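My first week at Juntunen, Drahomíra handed me two grippers with a phone strapped on and said, "Write your name." That was the whole training.

The job was teaching the Womudik arm to write on a glass board, and you teach it by doing it yourself, over and over, with claws for hands. They wanted 2,000 takes. I'd told my mother in Vestville I worked in robotics (she pictured a lab coat!) and there I was, sweating over the letter R.

By June I could do a whole "Rozália" without the pen skidding off — well, the accent still looked like a squashed bug. Drahomíra came by with her coffee and watched me fumble through 20 tries in a row.

"Slower," she said. "It'll copy your nerves, too."
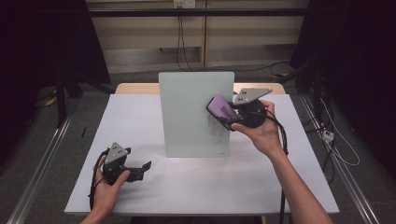
So I slowed down. I breathed out before every pickup, the way my grandfather did when he threaded a needle, and I quit worrying about the accent altogether.

Two weeks later they ran the arm on its own for the people from Vurngate. It took the pen, stopped, waited there for one long breath, and wrote my name with a squashed bug over the A. Drahomíra looked at me over her cup. "Michalík," she said, "go home and get some sleep."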